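Robot Manipulation: Methods and Measurement
Chapter 13. Learning to place from simulated trials
Euan Forsyth and Zhuoran Mao

Picking an object up has a clear end point. Putting it down does not. The grasp may tilt the object, the table may be higher than the model expects, and the last few millimetres are often hidden from any camera mounted on the wrist. This chapter deals with placing as a problem in its own right and follows one method, Gadisix, from its problem statement to its results.

Gadisix takes two inputs: the view from the wrist and the joint positions of the arm. It returns a small motion of the gripper at each control step. No shape model of the object is given. The policy has to work out the tilt of the object in the grasp from the wrist view alone, and so that view must be rendered with some care.
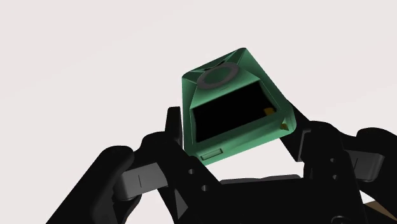

Figure 13.1. Simulated view of the gripper, with the green object tilted above it.

Training is carried out wholly in simulation. Each trial starts from a fresh room layout, and small household items are scattered over the table and floor. These items play no part in the task. They are there to stop the policy from tying its motion to one fixed background, a fault found by Kinnear in an earlier version trained with bare surfaces. Wall colour, table height and lighting are also drawn afresh. The physical constants are held fixed until section 13.4, where friction is allowed to vary.
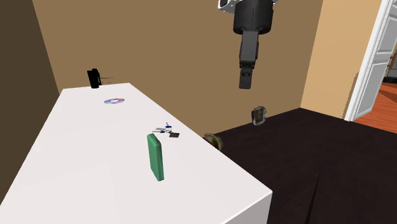
Why is the starting height of the gripper varied between trials?
A fixed starting height lets the policy learn a timed descent. It then lowers the arm by the same amount whatever the height of the table, and fails when that height changes.

The measure of success is strict. A placement counts only if the object remains upright after release and the gripper withdraws without moving it. Partial credit is not given — a point on which Gadisix differs from the Sunari scoring scheme described in Chapter 2, where a toppled object still earns a score if it lies within the target area. Results under the two schemes should not be compared directly.

Each policy is tested on 100 layouts held back from training. The same layouts are used for every policy, in the same order, so that a difference in score cannot come from an easier draw. 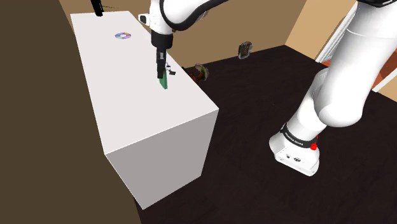 Two baselines are used. The first, due to Guerra, lowers the object at constant speed until a contact force is sensed, then opens the fingers. The second is the Walleck planner, which is given the true pose of the object and therefore has information denied to the learned policy. Section 13.2 sets out both baselines in full. Section 13.3 gives the training procedure, and section 13.5 examines the failures, most of which occur after contact and before release.

2 comments · 13 shares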